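## About Troltora

We're a small outfit in Tindelham, and we try out grippers for people who'd like to know what they're buying before they buy it. Tsutomu Kuroda started the whole thing in his garage with 2 borrowed arms and a very patient neighbour, and we've since grown into a proper workshop (with a kettle, thank goodness!) where 38 grippers hang along the back wall, each with its own number and its own file.

Most of our favourite work happens with the hand-held ones. A bench is fine for measuring grip force, but blankets, jeans and coats behave quite differently, and we're fond of ordinary rooms for that reason. Nanami Minami looks after the fingers and Unai Vidal the cameras, and they've been comparing notes, cheerfully and at some length, over nearly 2,000 grasps since October.

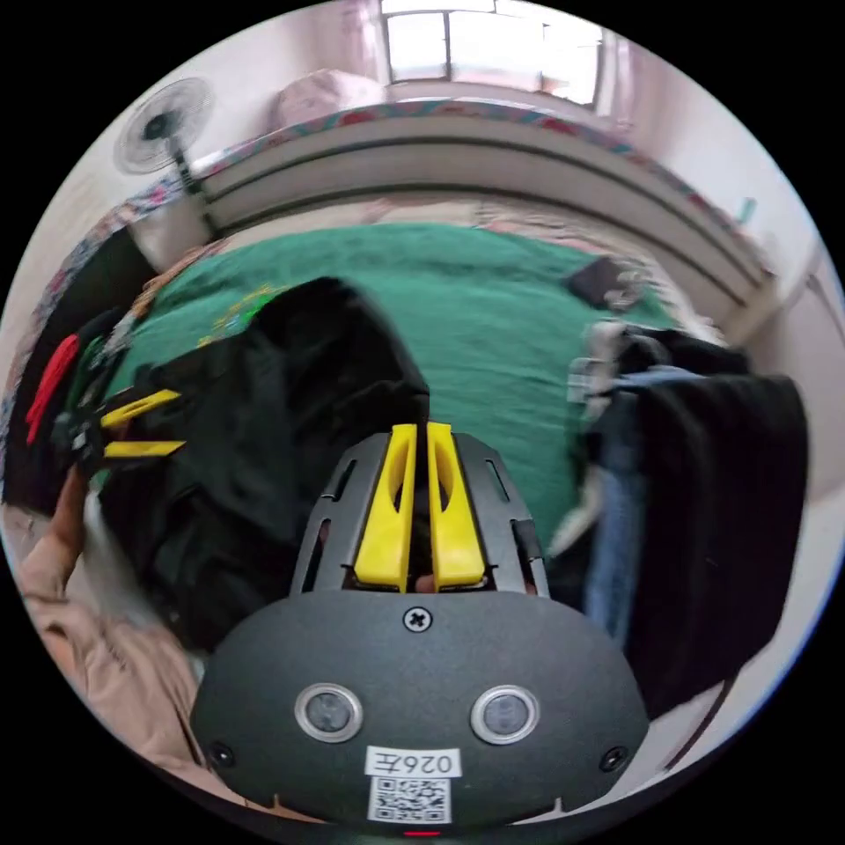 *Words by Emiko Sugawara, Troltora*

Number 026 at work in a bedroom, yellow fingers on and clothes all around. If you've a gripper you'd like compared with another, do drop us a line. We love a visitor, too.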